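Unit 6: Surfaces and Dirt
Course notes for Housekeeping and Building Care, Rellham

Reading for this unit: chapter 4 of the course book, plus the product sheet for the cleaner you use at work. Bring the sheet to class.

1. What dirt is

For this course, dirt means anything on a surface that is not part of the surface. We sort it into four groups: dry soil (dust, lint, crumbs), water-based soil (sugar, coffee, juice), greasy soil (cooking oil, hand cream, skin oil) and mineral soil (lime scale, rust). Most real dirt is mixed. A kitchen film is usually grease with dust stuck in it, so it has to be treated as grease first.

2. The four factors

Every cleaning job uses four things: chemical, heat, rubbing and time. If you use less of one, you need more of another. Cold water can do the work of warm water if the cleaner is left on longer. A weak cleaner needs more rubbing, and rubbing is what wears a finish down. Time is the cheapest of the four and the one most often skipped.

3. Acid, neutral, alkaline

Acid cleaners work on mineral soil. Alkaline cleaners work on grease. Neutral cleaners are for daily use on nearly everything. Do not use acid on marble or limestone. Never mix an acid cleaner with bleach, as the mixture gives off chlorine gas.

4. Abrasives

Sandpaper grit gives a rough idea of scale. Paper marked 60 is coarse and strips paint. Paper marked 200 leaves a fairly smooth surface, 800 is used between coats of varnish, and 2,000 is close to polishing. A scouring pad has no grit number on it, but it still scratches. Test any pad in a corner first and look at the spot from a low angle with a lamp to one side.

5. Matte and gloss

A gloss surface reflects light in one direction, so smears and fine scratches show. A matte surface scatters light and hides them. Rubbing a matte surface hard in one place can leave a shiny spot, and cleaning will not bring the matte look back. 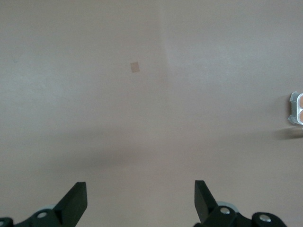

Should a matte surface be polished after it is washed?

Leave it unpolished. Polish fills the fine texture, dries in patches and makes the next wash harder. Rinse with clean water and dry with a soft cloth.

For next time: finish worksheet 6, questions on sections 2 and 3 only. Unit 7 covers floors.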